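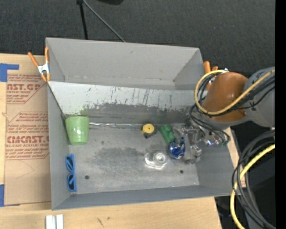 Budget for the Bin, Too

A bin-picking cell gets bought as an arm and a gripper. The purchase order for our first one at Gronero had 3 lines, and none of them covered the bin, the clamps or the cables.

Mixed items are where the money goes. Sunglasses, a tape measure, a cup and clear plastic in one container ask more of a cell than 444 identical brackets. A supplier quote based on brackets is worth little. Send Sperling or whoever is bidding a box of your worst parts and ask for a price on those.

Our second budget, drawn up in April, put 47 percent into items other than the arm -- spare cables, bins, clamps, bench time. I would defend that figure to any finance office. Bins wear and clamps are cheap, but both need a line and an owner.

Last updated 09/05/2023

Comments (2)

benchrat81: We did the same at Ukum and still ran short on cables.

pl_ops: 47 percent seems high. Does that include integration labor?

Contact | © Sirkemholm Plant Notes | Back to top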